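Flestance-sim: comparativa de controladores en simulación

LÉAME del conjunto de datos, versión 4

Qué contiene

2.151 episodios simulados de un brazo robótico de sobremesa, grabados para comparar dos controladores: Tandum (impedancia, paciente, algo filósofo) y Lưu (posición, rápido, convencido de tener siempre razón). De ellos, 553 forman el conjunto de prueba y no deben tocarse durante el entrenamiento. Sabemos que alguien los tocará. Al menos que lo ponga en el artículo.

Cada episodio guarda posiciones y velocidades articulares, la orden enviada, el estado de la pinza y las imágenes de una cámara exterior. El renderizado cambia texturas, colores y punto de vista en cada episodio, con 26 familias de patrones para mesas y paredes. Las eligió Jintana Thammasiri, que niega haber disfrutado con ello.

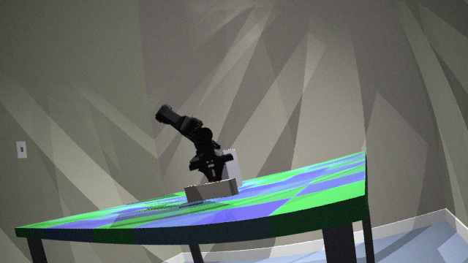
Los dos controladores reciben la misma observación y el mismo presupuesto de tiempo, y ahí se acaban los parecidos. Tandum tolera bien los errores de percepción porque cede al contacto; Lưu no cede ante nada, mesa incluida. Lo que ambos comparten es la política visual, y esa es la que sufre con la aleatorización: un brazo negro contra una pared clara se recorta sin esfuerzo, pero sobre un tablero de triángulos verdes, azules y violetas las sombras junto a la base se confunden con el propio dibujo. Murray Vachon propuso suavizar los patrones. Se votó y perdió.

Estructura

episodios/ - un archivo por episodio
prueba/ - lo mismo, pero intocable
config/ - semillas, ganancias y límites articulares
informes/ - tablas por controlador y por familia de patrones

Uso

Carga primero config/semillas y después los episodios. En el orden inverso también funciona, solo que los resultados no coincidirán con los nuestros y escribirás a Igor Šťastný, que te contestará con esta misma frase.

Limitaciones conocidas

La fricción de la pinza es optimista. En el simulador se agarra casi todo; en el laboratorio de Uvesgate, casi nada.

Las ganancias de Lưu se ajustaron a mano una tarde de junio. Las de Tandum, con búsqueda automática. Somos conscientes de que no es justo - Pongsak Klinhom nos lo recuerda en cada reunión.

No hay ruido en los encóders. Está previsto para la próxima versión, igual que lo estaba para esta.

Contacto

Manee Srithong mantiene el repositorio. Adjunta la semilla, el controlador y el número de episodio; los mensajes que solo digan «no funciona» se archivan con cariño.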